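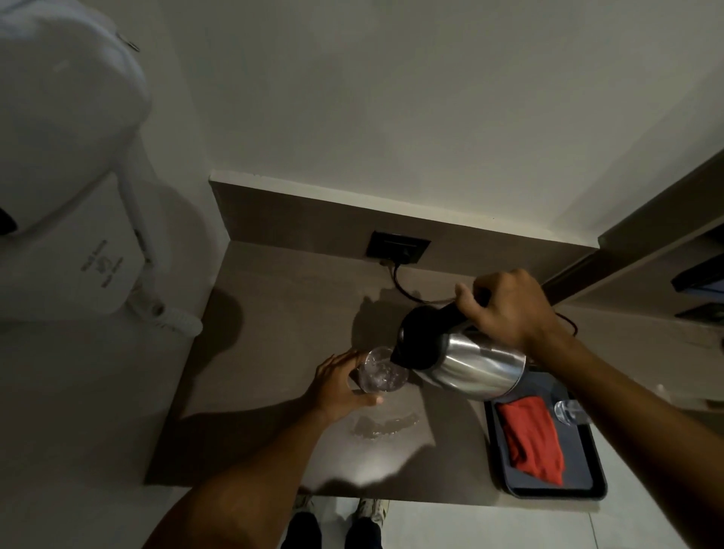 3. Household Water Use at the Kitchen Counter

Figure 2. Filling a drinking glass from a kettle over a brownish-gray counter.

Most studies of household water stop at the tap. The meter gives a total, the total is divided by the number of residents, and everything that happens between the faucet and the drain is folded into one number. We find that middle stretch fascinating! A liter drawn in the kitchen may be boiled, left to stand, poured into a glass, used to rinse the same glass, and finally tipped over a houseplant, and each of those small transfers says something about how people value the water they have.

Our diary study covered 60 households in two neighborhoods, Porow and Mekine, which share a supplier but differ a good deal in the age of their pipes. Participants wrote down each time they drew water in the kitchen, what they drew it into, and where it went next. The diaries produced 2,140 usable entries. Entries with no destination were left out of the analysis in this section, although they come back in Section 5, where we look at how well people remember pouring water away.

3.1 Boiling as a habit

The strongest pattern was the one we least expected. In Mekine, where the pipes are newer, residents boiled drinking water more often than in Porow. Several wrote that their parents had always done it, and one diary simply says "we boil, then we drink" at the top of every page. Taste came up far more than safety did. This fits well with the earlier Toledo pilot, in which people kept boiling long after the old mains had been replaced — the habit had outlived its cause.

3.2 Small losses

Spills such as the one visible on the counter in Figure 2 rarely made it into the diaries at all. We had asked for them, and the form had a column for them, but most people left it blank. To get a sense of scale we ran a short follow-up using the Fisero logging sheet, which asks for losses at the end of the day instead of at each event. Reports went up at once, mainly for rinsing and for water left in the kettle overnight and thrown out at breakfast. The leftover kettle water was by far the larger share, and it deserves a study of its own.

We did not convert these reports to volumes. A cup means very different things in different kitchens, and the entries are better read as a record of attention: which water people notice, and which they let go without a thought.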